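Updated 9/29/21

# Skameck Robotics Club: Questions We Get a Lot

## Do I need to know how to code?

Nope! About half of us had never written a line before joining. You'll start by moving the arms by hand-held controls, then by editing a small script that's already in the shared folder, and by the winter break most people are writing their own. If you already code, great, please come and fix our logging.

## Where do you meet?

Gulleck Building, room 89, right after last period. Use the side door by the bike racks (the front one locks early). We wrap up at 5, but the late bus leaves a bit after that, so you won't be stranded.

## What does it cost?

Dues are $5 a semester and cover snacks and zip ties, and we go through a LOT of zip ties. The bigger stuff comes out of the spring fundraiser, which brought in $1722 last time. That was our best one yet and we're still kind of amazed.

## What is the Orbán Challenge?

It's our big event, held every April at the Gedwood fairgrounds. Teams bring a two-arm setup and run a set of handling tasks against the clock. Points come from finished tasks, plus a bonus if both arms do useful work. Our score last season was 544, and the whole room yelled when it went up on the board.

## What are you working on this semester?

Wire and string! Rigid blocks are pretty forgiving, because a block has the same shape every time you reach for it. A floppy loop doesn't. It slides, it snags on a finger, it hooks onto the thing next to it. We want the arms to pick up tangled strands, move them between containers, and handle wire on a spool without making a bird's nest. It's the hardest thing we've tried and easily the most fun.

Two arms, a spool of red wire, and a yellow tangle to deal with:
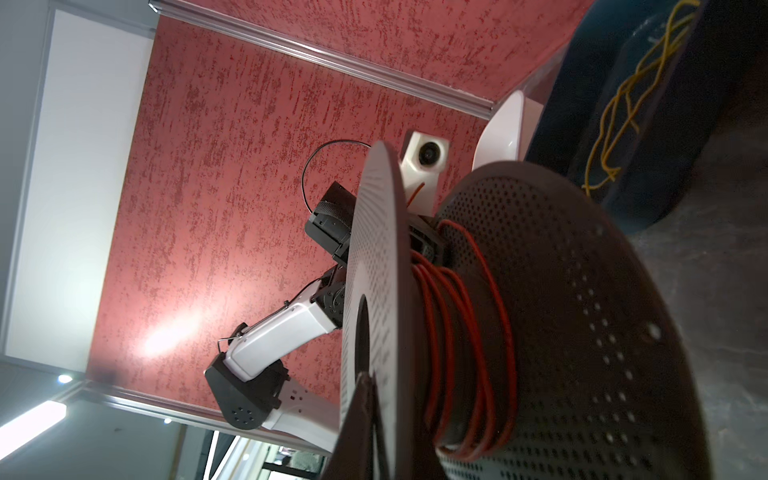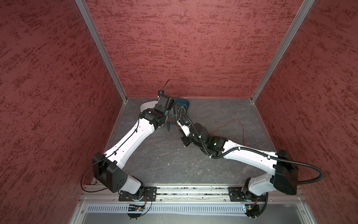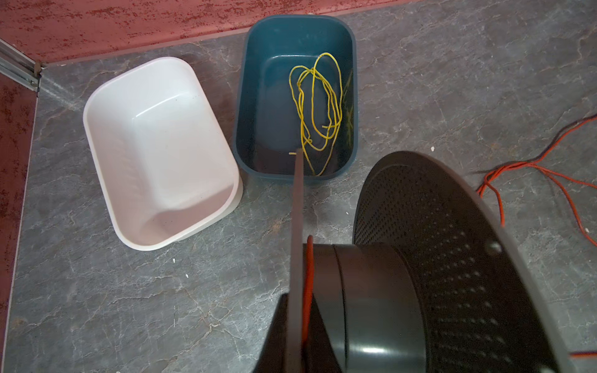 ## Can I drive the arms on my first day?

Yes, once you've done the short safety talk. Tie back long hair, take off dangly jewelry, and keep your hands out of the enclosure while the power is on. One person drives and one person stays by the stop button, and you swap after each run.

## I'm not into building things. Is there anything for me?

Tons. We need people to keep the run log, film practice rounds, design the team shirt, and write the engineering notebook (the judges read every page of it, so a good writer is worth a lot to us!).

## How do I join?

Come to any meeting. There's no tryout. Pick up a permission form from the folder on the door of room 89, get it signed, and bring it with you next time. You can join mid-semester too, and someone will catch you up on the scripts.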